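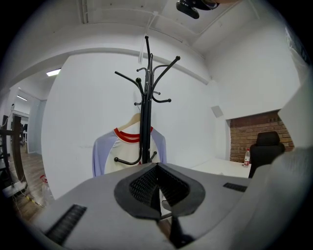
스터블리(Stuvley) 시연 수집에 관심을 가져 주셔서 정말 반갑습니다. 스터블리는 사람이 손에 그리퍼를 쥐고 집안일과 사무실 정리 같은 일상 동작을 직접 해 보이면, 그 기록을 모아 로봇 팔의 학습 모델에 예시로 넣어 주는 프로젝트예요. 저희가 다루는 물건은 대단한 것들이 아닙니다. 소매만 연보랏빛 도는 파란색이고 목둘레는 빨간 라글런 셔츠가 나무 옷걸이에 끼워져 검은 스탠드형 옷걸이에 걸려 있는, 그런 평범한 풍경이 바로 저희 작업장이고 교과서입니다. 메일로 자주 받은 질문을 아래에 모아 두었어요. 답이 조금 길더라도 차 한 잔 옆에 두고 천천히 읽어 주시면 좋겠습니다.

마지막 수정: 2025년 11월 13일

로봇을 다뤄 본 적이 없는데 참여해도 되나요?

그럼요, 얼마든지요! 지금 활동하시는 분들 중에도 첫날 그리퍼를 어느 손으로 잡아야 하느냐고 물으셨던 분이 많습니다. 참고로 편한 손으로 잡으시면 됩니다. 코딩도 필요 없고 수식도 나오지 않아요. 평소에 옷을 걸고 컵을 옮기고 서랍을 닫을 줄 아시면 이미 준비가 되신 거고, 나머지는 첫 세션에서 진행 담당자가 옆에 앉아 하나씩 알려 드립니다. 오히려 기계에 익숙한 분들이 손을 로봇처럼 뻣뻣하게 움직이시는 바람에 처음부터 다시 연습하신 적도 있답니다.

세션 한 번은 어떻게 진행되나요?

한 세션은 4시간이고, 그 안에 과제 6개를 돌아가며 합니다. 과제마다 쉬는 시간이 따로 들어 있으니 4시간 내내 그리퍼를 들고 계시는 건 아니에요. 오시면 먼저 보정판 앞에서 짧은 보정 녹화를 하고, 과제 카드를 읽고, 손에 익을 때까지 녹화 없이 몇 번 해 보신 다음 본 녹화에 들어갑니다. 연습 횟수에는 제한을 두지 않습니다. 한 번 해 보고 바로 시작하시는 분도 있고, 한참을 갸웃거리다가 시작하시는 분도 있는데 둘 다 괜찮아요.

옷걸이 과제가 제일 어렵다던데 정말인가요?

네, 조금 그렇습니다. 천은 잡을 때마다 모양이 바뀌고, 옷걸이의 고리는 생각보다 방향을 많이 가려요. 특히 고리 끝에 동그란 볼이 달린 스탠드에서는 볼을 넘긴 뒤에 살짝 내려놓는 동작이 필요한데, 여기서 다들 한 번씩 멈칫하십니다. 멈칫하셔도 녹화를 끊지 마시고 그대로 이어 가 주세요. 고리를 한 번 놓쳤다가 각도를 고쳐 다시 거는 장면은 학습 모델에게 아주 귀한 예시입니다. 매끈하게 성공한 기록만 넣었던 초기 모델은 첫 시도가 빗나가면 허공에서 같은 동작만 되풀이했고, 저희는 그 모습을 보며 꽤 반성했습니다.

다만 일부러 틀리실 필요는 없어요. 자연스럽게 생긴 실수와 연기한 실수는 나중에 돌려 보면 제법 티가 납니다.

같은 동작을 왜 그렇게 여러 번 하나요?

저희도 미안한 마음이 있습니다. 과제 하나를 다음 단계로 넘기려면 검수를 통과한 기록이 최소 192건 필요해요. 물론 한 분이 다 하시는 건 아니고 여러 참여자의 기록을 합친 숫자입니다. 사람마다 팔 길이도 다르고, 셔츠를 어깨부터 잡는 분과 목둘레부터 잡는 분이 다르니까 섞일수록 좋습니다. 그래서 과제 카드에도 “이렇게 잡으세요”라는 말은 거의 적지 않아요. 시작 상태와 끝 상태만 적혀 있고, 그 사이는 여러분의 습관에 맡깁니다.

녹화를 시작할 때마다 물건 위치를 조금씩 옮겨 주시는 것도 잊지 말아 주세요. 스탠드를 한 뼘 돌려 놓는다든지, 다른 높이의 고리를 써 본다든지 하는 정도면 충분합니다.

방을 깨끗이 치우고 시작해야 하나요?

바닥에서 발에 걸릴 만한 것만 치워 주시면 됩니다. 전선이 지나가는 자리는 꼭 한 번 봐 주세요. 그리퍼 쪽에 정신이 팔리면 발밑을 잘 못 보게 되거든요. 그 밖의 물병이나 의자, 탁자 위의 소소한 물건은 그대로 두셔도 좋습니다. 실제 집과 사무실이 텅 비어 있을 리 없으니 배경이 조금 어수선한 편이 모델에게도 도움이 됩니다. 다만 서류나 화면처럼 개인정보가 적힌 것은 미리 덮거나 다른 방으로 옮겨 주세요.

그리퍼는 어떻게 쥐어야 편한가요?

손목에 힘을 빼고, 팔꿈치를 몸에 가볍게 붙인 상태에서 시작해 보세요. 높은 고리에 손을 뻗을 때는 팔만 올리지 마시고 한 걸음 다가가시는 편이 훨씬 덜 힘듭니다. 그리고 반대쪽 손! 이게 참 어렵습니다. 셔츠 자락이 흘러내리면 누구나 본능적으로 빈손이 나가요. 한 손 과제에서 맨손이 물건에 닿으면 그 기록은 쓸 수 없으니, 빈손은 주머니에 넣거나 뒷짐을 지고 계시길 권합니다. 양손 과제는 카드 오른쪽 위에 따로 표시되어 있어요.

카네코(Kaneko) 보정판은 꼭 써야 하나요?

네, 이것만은 양보를 못 해 드려요. 카네코는 저희가 쓰는 무늬판의 이름인데, 세션 첫머리에 이 판을 여러 각도에서 천천히 찍어 두어야 나중에 그리퍼의 위치를 제대로 되짚을 수 있습니다. 판이 휘었거나 모서리가 접혔으면 새것으로 바꿔 드리니 주저하지 말고 말씀해 주세요. 중간에 그리퍼를 떨어뜨리셨을 때도 보정 녹화를 한 번 더 해 주셔야 합니다. 떨어뜨리셨다고 변상을 요구하지는 않으니 그 점은 안심하시고요.

녹화한 기록은 어디로 가나요?

세션이 끝나면 그리퍼에서 꺼낸 기록을 플루케티(Fluketti)라는 업로드 프로그램에 넣습니다. 플루케티가 빠진 구간과 흔들림이 심한 구간을 먼저 걸러 내고, 그다음에는 사람이 눈으로 한 건씩 봅니다. 얼굴이나 신분을 알 수 있는 정보가 들어간 부분은 이 단계에서 가립니다. 검수까지 마친 기록은 스타켄트(Stakent) 학습 묶음에 들어가요. 지난 5월에 나온 묶음에는 과제 102종이 실렸고, 옷 걸기와 옷 내리기도 그때 처음 들어갔습니다.

업로드가 도중에 멈추면 프로그램을 껐다가 다시 켜 주세요. 멈춘 지점부터 이어집니다. 그래도 안 되면 원본을 지우지 마시고 저희에게 연락 주세요. 제발 원본만은 지우지 말아 주세요!

제 기록이 검수에서 탈락하면 어떻게 되나요?

활동비는 세션 단위로 드리기 때문에 탈락 건수와는 상관이 없습니다. 탈락한 이유는 짧은 메모로 보내 드려요. 가장 흔한 이유는 시작 버튼을 누르기 전에 이미 손이 움직인 경우이고, 그다음이 물건을 놓자마자 녹화를 끊은 경우입니다. 물건을 놓은 뒤에 숨 한 번 크게 쉬고 종료 버튼을 누르시면 대부분 해결됩니다. 메모 말투가 딱딱하게 느껴졌다면 죄송해요. 검수하는 쪽에서 하루에 많은 기록을 보다 보니 문장이 자꾸 짧아지는 모양입니다.

집에서 제 옷과 가구로 해도 되나요?

세션을 두 번 이상 마치신 분께는 장비를 대여해 드립니다. 집집마다 옷장도 조명도 다르니 저희로서는 무척 고마운 일이에요. 옷은 무늬가 있어도, 늘어나 있어도, 색이 섞여 있어도 좋습니다. 두꺼운 외투는 아직 받지 않고 있는데, 지금 쓰는 손가락 부품으로는 무게를 안정적으로 버티기 어려워서 새 부품을 시험하는 중이에요. 함께 사시는 분이 있다면 녹화 시간에 대해 미리 동의를 구해 주시고, 동의서도 한 장씩 받아 주세요. 양식은 대여 상자 뚜껑 안쪽에 들어 있습니다.

나중에 마음이 바뀌면 기록을 빼 달라고 할 수 있나요?

네. 세션 번호를 적어 메일을 보내 주시면 다음 묶음부터 빠집니다. 이미 배포된 묶음에서는 되돌리기 어려운 부분이 있어 참여 동의서에 그 범위를 따로 적어 두었으니, 서명하시기 전에 그 쪽만큼은 꼭 읽어 봐 주세요. 이유는 여쭙지 않습니다.

여기에 없는 질문은 어디에 물어보면 되나요?

참여 신청서 맨 아래에 있는 메모란에 적어 주시면 진행 담당자가 읽고 답장을 드립니다. 이미 세션에 오고 계신 분은 쉬는 시간에 편하게 물어보셔도 되고요. 이 페이지의 옷걸이 항목도 어느 참여자분이 쉬는 시간에 물어보신 이야기를 옮겨 적은 것이랍니다.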